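I put 104 hours into Cadivstead before I won a single ranked match, and I'd do it again tomorrow. It's a kart racer from Eludel, a tiny studio in Nonville, and it came out in August with almost no noise. My friend Jucélia Seixas talked me into it (she talks me into everything) and by midnight I was yelling at a hairpin turn called Trindade.

The thing about Trindade is that you can't brake for it. You let go of the gas, count one beat, then drift late - way later than feels sane. I hit that wall so many times I started to recognize the bricks. 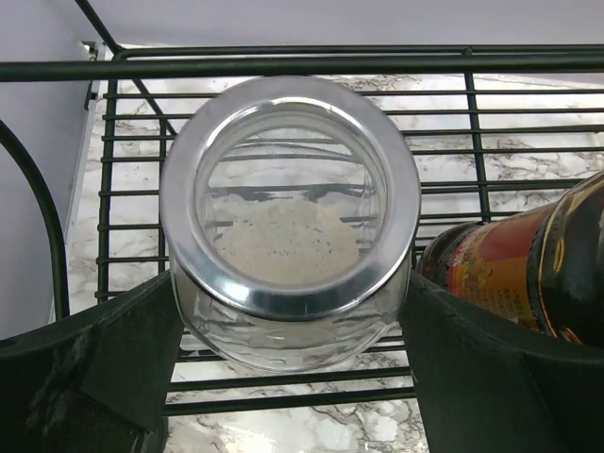 Heloísa Caldeira designed the track, and when I got her on a call she laughed at me for a good minute. "The first version was worse," she said. "We had 3 of those in a row!" Her testers begged her to cut two, so she did, and I'd like to thank every one of them personally.

Ranked play is where it gets mean. You start at 4000 points and most people sink. I dropped to 3771 in one evening, mostly to a guy named Wellington Macedo who drives the slowest kart in the game and never, ever misses a corner.

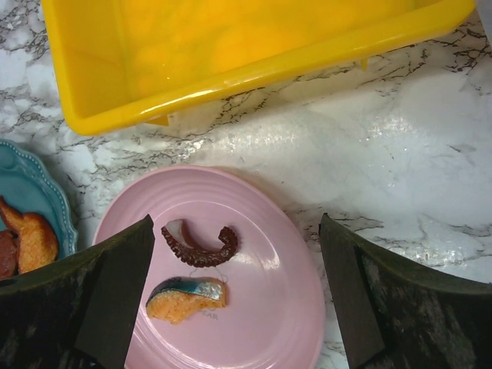
So I copied him. I swapped my flashy kart for the little delivery van, turned off the music, and ran Trindade by myself until my thumbs hurt. Then I queued up again, and guess who was on the starting line? I beat him by half a bumper. He sent me a rematch invite before the results screen had even loaded.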